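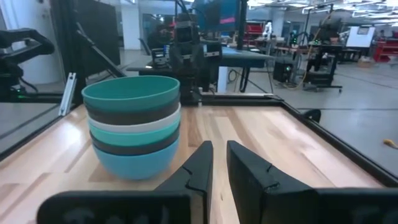
3.2. L'empilement comme forme de rangement : le cas des bols

Les bols occupent une place particulière dans le corpus constitué à Stelturstead. Sur les 893 épisodes de rangement relevés dans les foyers participants, 248 concernent des récipients creux et ouverts, catégorie où nous incluons les bols, les saladiers et les coupelles, à l'exclusion des verres et des tasses. La présente section examine la manière dont ces objets sont superposés, puis les critères que les habitants invoquent pour justifier l'ordre retenu.

Nous distinguons, à la suite de Dong et Sandhu, l'emboîtement et la pose. Dans l'emboîtement, chaque récipient pénètre dans celui qui le porte et n'en laisse dépasser que le bord ; dans la pose, il repose sur le bord de l'objet inférieur sans y descendre. Cette distinction, introduite dans le protocole de codage au mois de juillet, a conduit à reprendre une partie des fiches antérieures, qui employaient indifféremment le terme de « pile » pour les deux configurations.

Figure 4. Bols en plastique emboîtés sur un plateau en bois clair. De haut en bas : bleu canard foncé, gris anthracite, blanc, bleu-vert plus clair, gris foncé, bleu ciel.

La figure 4 illustre l'emboîtement. Les bols intermédiaires ne se signalent que par une bande de couleur, et seul celui du dessous montre entièrement sa paroi extérieure. L'ordre des teintes n'y suit pas de regroupement : les deux bols gris sont séparés, de même que les deux bols bleu-vert. Nous qualifions de « mixte » toute pile de ce type, par opposition aux piles « groupées », dans lesquelles les objets de même couleur se succèdent.

Les entretiens menés par Irfan Sandhu font apparaître un écart entre la règle énoncée et la pratique. Dans 93 épisodes, la personne interrogée déclare ranger les bols par couleur ou par série ; les piles correspondantes sont pourtant souvent mixtes. Plusieurs participants expliquent que la couleur intervient au moment de dresser la table – chaque enfant du foyer ayant la sienne – et qu'elle perd toute pertinence une fois la vaisselle lavée. L'ordre de la pile reproduit alors celui de l'égouttoir. Une participante du quartier de Culum résume ainsi sa position : « Du moment que ça s'emboîte, c'est rangé. »

Ce propos invite à considérer la forme comme critère premier. Lorsque les récipients appartiennent à une même gamme, la compatibilité des profils autorise toutes les permutations, et l'habitant peut se dispenser de choisir. Lorsque les profils diffèrent, l'ordre devient contraint : les pièces larges descendent, les pièces étroites remontent, et les objets incompatibles sont relégués dans un second placard. Les 12 foyers visités par Haoran Dong dans la résidence Daher présentent presque tous cette seconde configuration, avec des ensembles dépareillés issus d'achats successifs.

Il convient enfin de relever le statut intermédiaire du plan de travail et de la table. Les piles qui y sont constituées relèvent, selon notre grille, d'un rangement différé : l'ordre interne est acquis, l'emplacement définitif ne l'est pas. La durée de cet état varie fortement d'un foyer à l'autre et fait l'objet de la section 3.3.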